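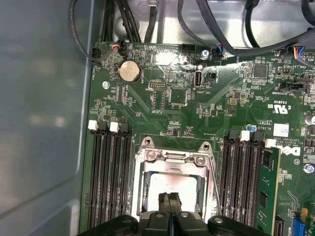
Getting the dust out of an old desktop

If your computer has started to sound like a hair dryer every time you open the photos folder, there's a fair chance it simply needs a clean. I put mine off for years (I won't say how many, my sister reads this page) and then did the whole job one wet Saturday between loads of washing. It's a bit fiddly, but if you can defrost a freezer you can manage this!

Start by shutting the machine down properly, switching it off at the wall and pulling the power cord out of the back. Press the front button once more and hold it for 15 seconds. Then take it somewhere you don't mind making a mess. I use the outdoor table under the carport, with an old towel down so the case doesn't scratch or slide about. Not the lounge room carpet, please, I've done that, and I was vacuuming grey fluff out from under the couch until September.

Most side panels come off with a couple of screws at the back. Put them in a muffin tin, one cup for each stage, and you'll never again finish a job with a mystery screw left over. An egg carton does just as well, but don't let anyone tidy it away on you.

For the dust itself you want a soft, clean paintbrush, the cheap natural-bristle sort, and a can of compressed air. Keep the can upright and give it short little puffs. Hold each fan still with a finger or a paddle-pop stick while you blow, otherwise it whizzes around like mad and that's no good for the bearings. Leave the household vacuum in the cupboard, as it can build up static, and touch a bare metal bit of the case now and then as you go.

Don't pull cables out unless you really need to. If you do, take a photo on your phone first, and put a scrap of masking tape on each plug with a number on it. My neighbour Aksel Mikkelsen taught me that one when we were rewiring his stereo, and I now do it with the telly, the modem and even the Christmas lights.

I leave the processor and its heatsink alone unless the computer is really overheating. If the heatsink does come off, the old paste has to be wiped away with isopropyl alcohol and a lint-free cloth (a coffee filter is lovely for this) and a fresh dab put on, no bigger than a pea. Keep fingers and cloths well clear of the socket.

Wipe the outside with a barely damp microfibre cloth, and go round the vents with a cotton bud. Then panel on, screws in, cord last.

Shiela Dalisay wrote in from Tretville to say she stretches an old stocking over the front vent and rinses it in the laundry sink when it goes grey. I haven't tried it myself, and I'd want to be sure the air could still get through, but she's had hers on since last winter and swears by it.

Next week: getting candle wax out of a tablecloth.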